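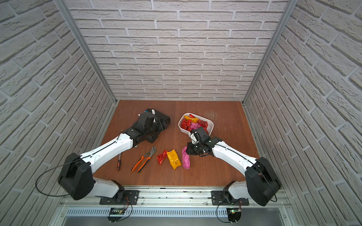

I've been back from the open day at Wekovwood for a bit now and I still have candy in my coat pocket, so I guess it's time to write it up!

First, getting there. The bus drops you at the wrong end of Weldu and there's a hill (wear real shoes). I had planned on an hour, tops, and stayed for almost 4. Entry was free, parking wasn't, and the coffee line was long enough that I gave up twice and finally got one on the way out.

I went mostly for the wood. They do tabletops there, and you could walk right up and put your hands on them, which I did, a lot. The one I liked best was a reddish-brown top with a faint grain, very plain, and it had a patch of light scratches over on the right. I loved that. My own kitchen table looks worse after one Thanksgiving, and I'm tired of showroom surfaces I'd be scared to set a mug on. It sat in a bay with white brick-pattern walls on three sides and silver aluminum posts in the corners, and I stood there way too long wondering if that brick would work behind my stove. (My sister says no. I'm still thinking.)

And there was candy on it! A shallow white plastic tray with rounded corners, piled with shiny little packets in red, yellow and pink. Against that brown they looked so cheerful that I've decided every table needs a tray like that. I'm a yellow person, always have been, so you can guess what's in the coat.

I got talking to Mesfin Tesfamariam, who was on the finishing bench, and asked him what to do about scratches. His answer: a light sand, a thin coat of oil, wait a day, then leave it alone. He was pretty firm on the last part. He also let me try a Puto, their small sanding block, and I bought one at the shop for 3 dollars plus a tin of the Niller oil, which smells like oranges.

There's another open day in November. I'm going, I'm bringing my sister, and I'm getting the coffee first.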